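Call for participants: Peseo Ball, House and Solo Entries

Submitted by Dilek Kocabaş in Open Calls

Stenier Arts is seeking performers, houses and independent walkers for the Peseo Ball, to be held in November at the Brekke Hall. Entries are open to anyone aged 18 or over. Previous ball experience is required for the open categories only. First-time walkers should enter under Debut.

Categories are runway, face, realness, vogue (old way and new way), hand performance and best dressed. Each entrant may walk in up to three categories. Houses may register a maximum of 30 members under one form.

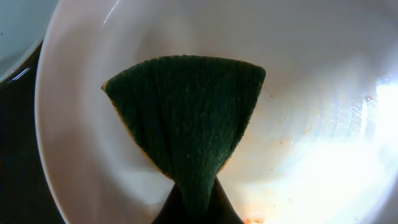
Green scouring sponge and white bowl.

Selected walkers receive a flat fee of $98 per category. Grand prize winners receive a further $900, paid by bank transfer after the event. Travel is not covered. The total floor and balcony capacity of the hall is 2,097, and each walker is allotted two guest passes.

Requirements:
One completed entry form per person or per house
A video of no more than three minutes, unedited, showing a full walk or performance
Music cue, if your category permits your own track
A short description of costume, including any trailing fabric, wings or headpieces wider than your shoulders
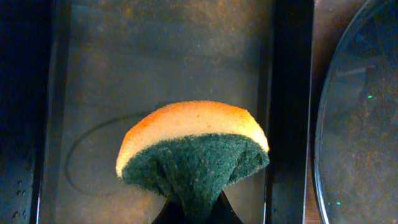
Open flame, glitter cannons and loose feathers are not permitted on the runway. Costumes with batteries or wiring must be shown to the stage manager, Doğukan Demirtaş, before the sound check. The runway surface is matte vinyl. Heels of any height are allowed, but metal tips must be covered.

Call time is 3 pm. Doors open to the public at 8 pm. Walkers who miss call time move to the end of their category order.

Judging is by a panel of five. Scores are tens or chops, and all decisions made on the floor are final. Panel members may not walk, and may not score their own house.
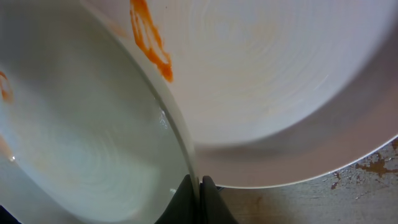 Jummai Bako asked whether someone who has left a house since last season can enter as a 007, and whether the old house has to sign anything. No signature is needed. Tick "independent" on the form and leave the house field blank.

Enquiries about access, interpreters and quiet dressing space go to Elif Naz Türkmen at the Stenier office. Late entries will be placed on a waiting list.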